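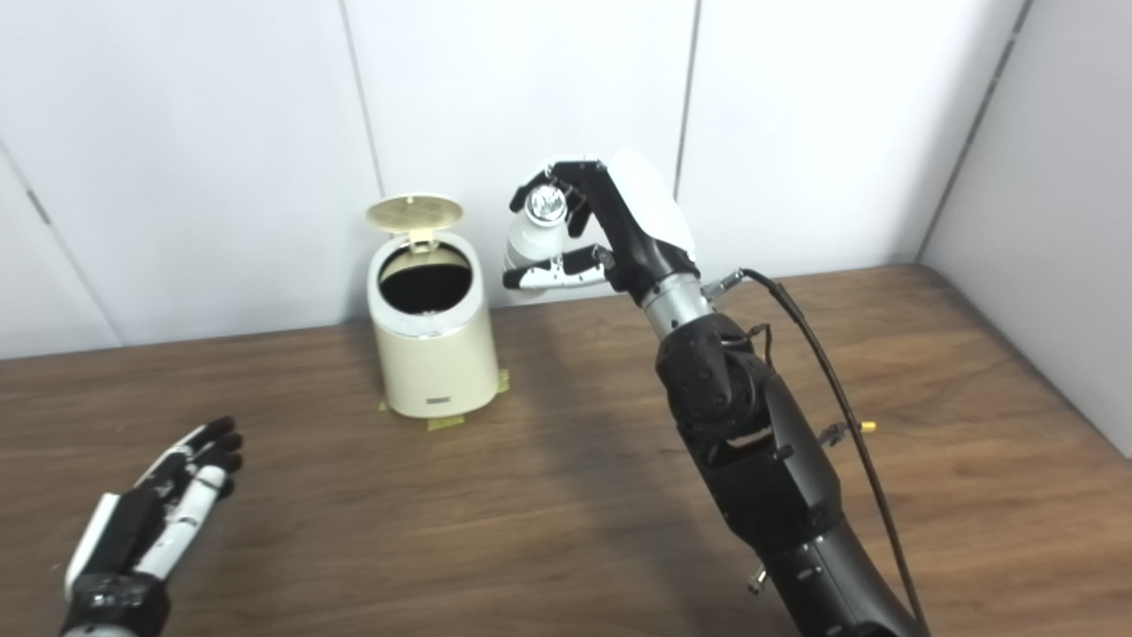
Surely a bin is just a bin, one of our students at Ponbridge remarked on the first morning of the course, and a good half of the class nodded along. It's a fair thing to say, and we have never quite managed to be cross about it, having thought much the same ourselves once upon a time.

# Chapter 3: Small Bins and Their Lids

In the last chapter we spent a long while on the big kitchen bin, with its liners and its pedals and its awkward corners. Now we come to the little one that lives on a table or a worktop — the sort that takes teabags, pencil shavings, cotton wool and the odd sweet wrapper. It may hold very little, but it gets opened all day long, and so the lid matters far more than you might expect.

A lid hinged at the back, like the one on the small cream bin that opens this chapter, stays with the body when it is flipped up. A loose lid has to be put down somewhere (usually on top of the post, in our house). A swing lid needs no lifting, though it does tend to collect crumbs.

We'll look at each kind in turn, beginning with the hinge, and then go on to emptying and wiping out. Before you read any further, do have a wander round your own home and find the smallest bin in it. Open it with one hand, drop in a scrap of paper and close it again, and jot down anything that annoyed you. You will want those notes for Exercise 6.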